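February, bench notes, started 9.45

Carried on with the bracket and the play table. Lanying Tan had the Lasby drawings open, so we worked from those and left the Ellow ones in the folder. Drawing says 95 between screw centres. I keep getting 2 under with the steel rule, so will redo it with the calipers when Ward De Smet brings them back.

Bracket is the dark grey one with the raised channel down the middle. One screw in each wing, top corners. The right wing is the bigger of the two, so it matters which way up you hold it when reading the drawing. I had it turned round for the first half hour.
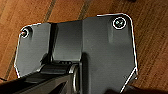

Screws: leave both in for now. Schouten want to know if the heads can be swapped for one type throughout. I'd say yes but need to check the length first. Row of slots under the channel still to be measured, depth as well as width.

After the break went over to the white table with the yellow edging. Toys still out on it: paddles, small green ball, green bowl, picture board. Lanying wants the circles kept on the top as they are, so no wiping down with Bustik cleaner until she has copied the positions on to paper. Same goes for the blue squiggles by the paddles.

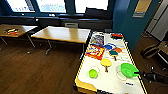 Edging to be checked along both long sides, pressing with a thumb. Mark any lifting with pencil only, tape pulls the yellow off.

To do:
calipers from Ward
slot depths
answer Schouten about the screws
ask Lanying if the picture card goes with the board or is kept separately
7 spare screws to be ordered, same head as the right-hand one

Stopped at half four.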